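Zelle Nemia: Einrichtung und Pflege

Fotogalerie, Stand 2018-08-18

Nemia ist unsere Zelle mit zwei Armen. Sie läuft seit Mai im regelmäßigen Betrieb und wird von der Werkstatt Kamora betreut. Auf dieser Seite sammeln wir Bilder und kurze Notizen zu Aufbau, Greifern und Wartung. Die Texte richten sich an alle, die an der Zelle arbeiten. Für die Einweisung gilt weiterhin das Heft im Ordner Sastum, die Galerie ersetzt es nicht.

Vor jeder Arbeit in der Zelle

Beide Arme in Parkstellung fahren, Freigabe am Bedienplatz wegnehmen, Schlüssel abziehen und einstecken. Erst danach in den Arbeitsraum greifen. Wer nur schnell ein Teil herausholen will, geht genauso vor. Die Parkstellung ist in der Steuerung unter dem Namen Manalastas gespeichert und darf nicht überschrieben werden. Nach dem Abziehen des Schlüssels kurz warten, bis die Bremsen hörbar eingefallen sind.

Greiferfinger

Die Finger werden paarweise getauscht, nie einzeln. Nach dem Tausch den Greifer einmal ganz öffnen und einmal ganz schließen und prüfen, ob die Innenflächen auf ganzer Länge anliegen. Schrauben erst von Hand eindrehen, dann über Kreuz anziehen. Kleberreste auf den Innenflächen mit Isopropanol und einem fusselfreien Tuch entfernen. Keine Klinge verwenden, die Kanten der Stufen nehmen das übel. Ein Satz Ersatzfinger liegt im Werkstattschrank in Fach 41. Wer ihn entnimmt, trägt es in die Liste an der Tür ein.

Kamera am Handgelenk

Linse mit dem Blasebalg reinigen, Tuch nur bei Fingerabdrücken. Der Halter hat zwei Schrauben, beide sind mit einem Strich aus Sicherungslack markiert. Ist der Strich gebrochen, hat sich der Halter bewegt, und die Kamera muss neu eingemessen werden. Zur Kontrolle reicht ein Blick auf das Kamerabild: Beide Fingerspitzen müssen zu sehen sein. Das Kabel bekommt am Handgelenk eine lockere Schlaufe. Beim ersten Aufbau war sie zu kurz, und nach 11 Tagen hatten wir den ersten Wackelkontakt.
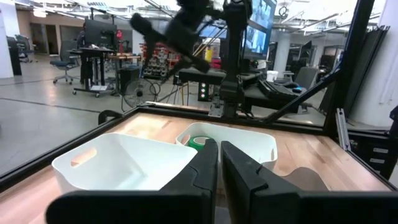
Kabel und Schläuche wandern mit der Zeit. Einmal pro Woche die Führung am ganzen Arm abgehen, Klettbänder nachziehen und auf blanke Stellen achten. Kabelbinder aus Kunststoff nehmen wir am Arm nicht mehr, weil die abgeschnittenen Enden den Mantel des Nachbarkabels angeritzt haben.

Tisch und Behälter

Die Tischfläche wird trocken abgewischt. Feuchte Tücher bleiben draußen, das Holz quillt sonst an den Kanten. Nach dem Wischen die Behälter wieder in ihre Ausgangslage stellen und einen Leerlauf ohne Teile fahren. Streift ein Finger dabei den Rand eines Behälters, zuerst die Lage des Behälters prüfen und dann die Höhe im Programm. In den meisten Fällen liegt es am Behälter. Gerissene oder verzogene Behälter gleich aussortieren.

Rahmen und Profile

Die Verbindungen am Rahmen werden einmal im Monat nachgesehen. Besonders die Streben an den senkrechten Profilen setzen sich nach den ersten Wochen etwas. Lose Nutensteine nicht im Profil liegen lassen, sie klappern und man sucht an der falschen Stelle. Die durchsichtigen Wände nur mit Wasser und einem weichen Tuch putzen. Alkohol macht sie auf Dauer trüb.

Zusammenspiel der Arme

Nach jedem Eingriff an einem der Arme wird der gemeinsame Bereich mit kleiner Geschwindigkeit abgefahren, eine Hand am Not-Halt. Erst wenn der Durchlauf ohne Meldung endet, wieder auf volle Geschwindigkeit stellen. Meldungen mit Uhrzeit ins Zellenbuch schreiben, auch wenn sie sich quittieren lassen.

Offene Punkte

Der Haltewinkel für das Netzwerkkabel ist bestellt. Die Grundstellung des hinteren Arms soll beim nächsten Wartungstermin neu eingemessen werden. Bis dahin bitte keine Änderungen an den Referenzpunkten.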